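Teaching by hand at Pratlow

Ekene Olatunji has spent most of the year putting small gears on a plate. She runs the demonstration bench at Pratlow, where two robot arms are driven by a person holding a matching pair of handles, and every movement is recorded so that a model can learn from it. I spoke to her on a Tuesday, between sessions. 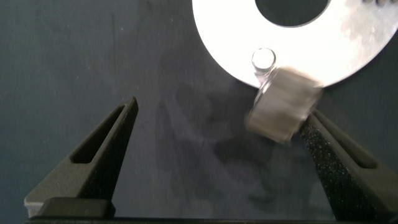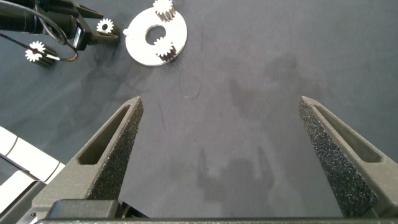
The gear plate on the mat, from the wrist.

Lahtinen, reading through the notes at the next desk, put in that the hard part was stopping people from being too good at it, as a skilled operator never makes the mistakes the robot will make later on and so never shows it how to get out of them.

Olatunji agreed with most of that. "We had one operator who was very quick and very tidy," she said. "The model trained on his runs was fine until it missed the pin by a millimetre. Then it just pushed. It had never seen anyone back off and try again." She now asks for a share of the runs to start badly, with the part held at an angle or the arm too far over.

The bench has recorded 3,319 demonstrations of the gear task to date. A full run takes an operator 90 seconds once they have settled in. New operators do 22 practice runs before anything is kept, a number Olatunji says she picked in the first month and has not had cause to change.

I asked why they did not move the arms directly, by taking hold of them. They tried it, she said, and still do for simple reaching. "With your hands on the arm you feel everything, which is lovely, but then your hands are in the wrist camera's view. The model learns that a hand turns up before anything happens." With the handles, the operator can work from the same views the model will have. Some find that hard at first. They lean over to look at the table, and she has to ask them to go back to the screen.

The handles came from Neltard and give very little sense of force. Olatunji would like more. "You can't feel the gear sit down on the pin. You have to see it, and often the finger is in the way." Her operators have learned to let go slightly early and nudge the part with a closed gripper. She did not teach them that, and is in two minds about whether to keep it in the data.

Two arms bring their own trouble. People favour one hand, and for a while nearly all the gears were being placed by the right arm. The session sheet now says which arm goes first.

The next task is a latch from Zaltetti, which needs one arm to hold and the other to turn. Recording starts in June. She has tried it herself and dropped it 4 times before lunch. "We kept those," she said.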